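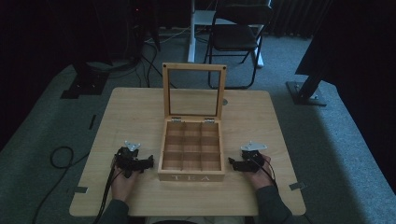
Search news
Enter a keyword

Pistmont tea room to reopen in September

The tea room at Pistmont Library will reopen to the public in September, after being closed over the summer for repairs to the kitchen floor and the water supply.

The library service has appointed Kadent, a catering firm, to run the tea room for the next three years. Kadent will offer tea, coffee, soup and cold lunches, and will keep the price of a pot of tea at its present level until the spring.

Opening hours will be longer than before. The tea room will now close at 5pm, in line with the lending desk, and hot food will be served until 2pm. Library members will continue to receive a discount on showing their card.

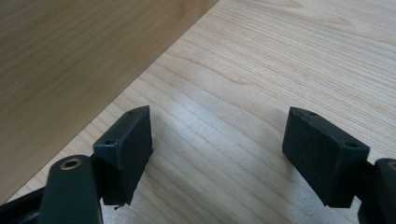
Bookings and group visits

The Mugo Room, next to the tea room, may be hired by local groups for meetings and talks – seating is available for up to 100 people. Two evenings each month will be kept free for the reading circle and the family history group, whose existing bookings stand.

Groups wishing to order refreshments should give three days' notice. Forms are available from the lending desk and should be returned there.

The side entrance on Revance Street remains the step-free route into the building.

Recent news
Changes to large print loans
Car park resurfacing: second stage
Summer reading scheme results
Local history talks: autumn list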